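Ticket 429
Subject: carpet tiles lifting + dark line by the wall, 2nd floor room
Status: Open (was Closed, reopened)
Site: Titholm, small meeting room
Product: Kumovik carpet tile, striped grey
Installer: Menzies
Cleaning contract: Hostex
Priority: Medium

Opened, 8:50 am

Carpet in the small meeting room is coming up at the corners again. Same spot as last time I think, between the door and the window. Chair casters catch on it. Also a dark line along the wall under the window, does not vacuum out. Need someone to look before the end of September, room is booked solid after that.

Already tried:
- vacuumed, twice, different directions
- pressed corners down, stood on them
- box of printer paper on the worst one overnight. Flat in the morning, up again by lunch
- did NOT use any glue. Last time we got told off for glue

Facilities desk, 9:15 am

Thanks. Couple questions before we bother Menzies.
How many tiles are lifting, and is it corners or whole edges?
Is it near the floor vent?
Has Hostex done a wet clean in there lately? They were supposed to be dry only in that room.
What does the underside look like? Lift a corner by hand if it comes easy. Don't pry.

Requester, 10:05 am

4 tiles. All corners, no full edges. They all meet at the same point so it's really one bump with four corners sticking up.
Not near the vent, vent is on the other side.
No idea about the wet clean. Carpet smelled like shampoo one morning a while back, that's all I've got.
Underside: backing is dull grey and a bit dusty. The little sticky connector square in the middle isn't sticking to anything anymore. Grit on it. Peels off with a fingernail.

Facilities desk, 10:20 am

OK so the connector let go. That's the usual. Moisture will do that, so will grit, so will somebody dragging a table across. Do not put the same connector back down, it won't hold.
We have a partial pack of Kumovik connectors in the supply room, will send up 2. One is for the bump, one is a spare.

Steps:
1. Lift all four corners, just enough to reach under. No need to pull the whole tile.
2. Old connector out, in the trash.
3. Vacuum the bare floor under there. Crevice tool. Get the corners of the backing too.
4. Dry cloth over the floor. If the cloth comes up damp STOP and write back.
5. New connector sticky side up, centered where the four meet.
6. Lay corners down one at a time, opposite ones first. Press hard.
7. Something heavy on it till morning.

Requester, 11:40 am

Done thru step 6. Cloth came up dry, just dirty. There was a staple and a good pinch of sand under there, no clue where sand comes from on the second floor.
One problem. Three corners went down fine and the last one sits proud. Not much, thickness of a credit card maybe. I can feel it with my shoe.
Also noticed the stripes. On most of the floor they all run the same way, light band, medium band, light band, straight thru. Is one tile allowed to be turned? Because the proud one looks turned to me. The fine lines go across instead of along.

Facilities desk, 11:55 am

No, they should all run the same way in that room. Arrow on the back of each tile, all arrows point one direction. If one is turned it was put back wrong after the last repair. A turned tile can sit tight on one side, they aren't always perfectly square once they've been down a few years.
Pull that one fully, check arrow, turn it to match, put it back. Then look across the floor from low down with the lights on. You want to see the bands carry thru with no jog.

Requester, 1:30 pm

Arrow was sideways. Turned it. Corner is down now, flush with the others, can't feel it with my shoe. Took some wiggling.

Checked the rest of the floor for direction while I was at it. Light grey, medium grey and whitish streaks, bands going the same way, no jog that I can see in this part:
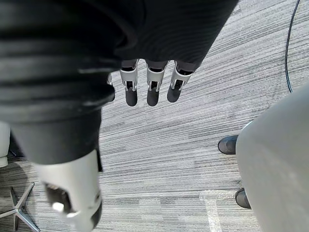
Facilities desk says that's the running direction they want, and asks for the wall line next, since the corner fix won't do anything for it. Is the line on the carpet face or down in the gap where the tile meets the baseboard? Does it rub off on a white cloth?

Requester, 1:50 pm

On the face. Right along the baseboard, finger wide at most, fades out toward the room. White cloth dry: barely anything. White cloth damp: comes up grey-black, fine like soot. Only under the window wall, not the other walls.
Not sticky. No smell.

Facilities desk, 2:10 pm

Sounds like filtration soiling. Air gets pulled thru the gap under the baseboard and the carpet edge catches the dust. It's fine dust, goes in deep, regular vacuuming doesnt touch it. Not mold from what you describe but if you see fuzz or green or it smells musty, write back right away.

Don't scrub it. Scrubbing fuzzes the pile and then you have a fuzzy dark line.
What to try:
- crevice tool along the whole wall, slow, no brush
- dry compound from the Hostex closet (tub with the blue scoop), light sprinkle, work in with fingers or soft brush, wait, vacuum
- repeat once
If still there after two rounds leave it for Hostex, they have a proper treatment for edges.

Requester, 3:25 pm

Two rounds done. Better, not gone. From the door you can't see it, from the window you can. Part behind the radiator pipe I could not reach.
Closet was locked btw, had to get the front desk to open it. Tub is nearly empty, someone should order.
Is there anything stopping it from just coming back?

Facilities desk, 3:40 pm

It will come back some. Sealing the gap under the baseboard slows it down a lot. That's a Menzies job, clear caulk, small job. Adding to this ticket as a sub item. Please don't caulk it yourself.
Dry compound: ordering 2 tubs.

Status changed: Closed (pending overnight check)

Next morning, 8:30 am
Status changed: Open

Requester

Took the box off. Bump is still flat, walked over it a bunch, rolled a loaded chair over it back and forth, corners held. So that part looks good.
Reopening for something else. There is a gap now between the turned tile and its neighbor on the door side. Thin, can see a line of floor when I get down close. Wasn't there yesterday or I missed it.

Facilities desk, 8:45 am

Probably room for it to shift now that it's the right way round. Kneel on the tile, palms flat, push toward the gap. Should slide a hair. If it won't slide, lift the edge, brush the pile out of the seam (fibers get trapped and hold it open), set it again. Use a comb or an old toothbrush for the fibers. No knife.

Requester, 9:10 am

Wouldn't slide. Lifted, there was a whole row of fibers folded under. Combed out w/ a toothbrush. Gap closed. Have to look hard for the seam now.
Put the box back on top just in case.

Facilities desk, 9:20 am

Good. Leave the box till end of day and then it can go.

Notes for whoever gets this next:
- Room is glueless, connectors only. No double stick tape either.
- Tiles all one direction, check the arrow before you lay anything back.
- Chairs with the hard casters should go back to the big room, soft ones in here. This has been asked before.
- Hostex reminded: dry clean only, lift the chairs, don't drag.
- Leftover full tiles are in the supply room behind the ladder, same batch as the floor. Please don't use them for anything else, there was one under a coffee machine.
- Menzies to quote baseboard caulk, window wall only.

Requester, 9:25 am

The coffee machine one was there before I started, for the record.
When is Menzies coming? I need to move a table off that wall first and it takes two people.

Facilities desk, 9:35 am

No date yet. Will post it in here when they send one. Move the table after that, lift don't slide.

Status: On hold, waiting on vendor (caulk only). Lifting corners: resolved. Tile direction: resolved. Wall line: partial, passed to Hostex.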